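Two finger sets, one wrist camera, and a shiny lamp

9 May 2026
By Knut Gerlach
5 min read

Since March I wanted to compare two sets of gripper fingers on the same arm, and this week I finally had enough free hours in the lab. The first set is the Drasov parallel fingers that came with our gripper. They are stiff, flat and very honest: what you command is what you get. The second set is from Zomus. Those have a slightly flexible pad at the tip, and in the catalog they look like the answer to every problem I ever had with round objects.

I write this mostly for people who have a similar setup and do not want to buy both.

The controller

Everything runs on the Lenz controller. I kept the same speed limits and the same force limit for both finger sets, because otherwise the comparison says nothing. Changing the fingers takes me 7 minutes with the calibration. The calibration itself is easy, but the Lenz menu hides it in a submenu called "Tool extras", and I forget this every time. If you own one, write the path on a piece of tape and put it on the monitor.

One thing I did wrong at the beginning. The Zomus fingers are a little longer, and I did not change the tool length after mounting them. The first approach went lower than I liked and I pressed the stop button. No damage, but my coffee break came early that morning.

What I grasped

I started with the boring objects: wooden blocks, a cup, a roll of tape, a cardboard box. On the blocks and the box I can see no difference which matters. The stiff fingers are a bit better at placing, because the pad does not store any movement when it opens. With the flexible ones, the block sometimes makes a very small turn at release. For stacking I would keep the Drasov set.

On the cup it was the opposite. The stiff fingers touch the cup on two thin lines, and when the arm accelerates the cup begins to swing between them. The flexible pads take more surface and the cup stays quiet. I repeated this on several approach angles and the result did not change much.

All together I logged 42 grasps for each set before I started with the more difficult objects. That is a small number, I know, and I would not publish a paper with it. For deciding which fingers stay on the arm it is enough for me.

The camera question

The part that took most of my time was the cameras and not the fingers. I work with one fixed view and one small Vekura camera at the wrist, and I wanted to know how far I can come with only the wrist view.

For small objects, quite far. The fingers are always in the same place in the wrist picture, so you learn quickly where the gap between them is pointing. I had the exposure on automatic for the first recordings, and this was a mistake: each time a bright thing comes close, the rest of the table goes dark. After I fixed the exposure at 800 microseconds the picture was stable. Some movement blur stays when the arm moves fast, and I accept it.

Tall objects are another story. The wrist camera sees the foot of the object and loses the top. The fixed camera sees the whole height but gives you almost no feeling for the distance between the fingers and the thing you want to take. For this test I used a table lamp with a polished silver stem and a white drum shade, which is nearly the worst object I can think of. The stem has curves, and it mirrors half of the room.

The fixed view is first, then the wrist view:
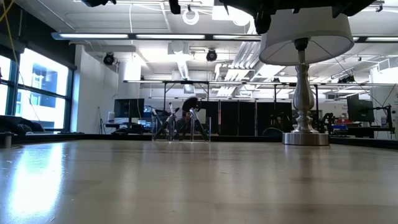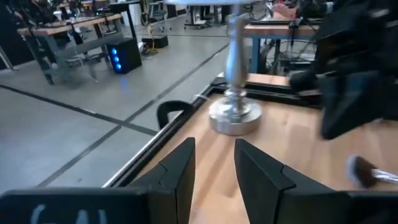 Reflections and depth

The polished metal is the real difficulty. My depth estimate is made from two color views, and on a mirror surface the matching program finds the reflection of something else and believes it. In one recording of 1046 images I looked through the depth maps by hand, and on the stem they jump forward and back almost all the time. On the shade they are calm, probably because it is matte and white.

I tried a smoothing filter, and it makes the maps nicer to look at. It does not make them more correct. What helped me more was to ignore the depth on the stem completely, take the position of the base on the table, and approach along a vertical line calculated from there. It is a primitive method and it assumes that the lamp stands straight.

For the next weeks the Zomus fingers stay mounted, and I will use both cameras again for everything taller than a cup. I also want to try a second light from the side, to see if the matching on metal gets better or only different. If somebody has used the Vekura camera with a polarizing filter, please write me which size fits on the lens. The manual does not say it.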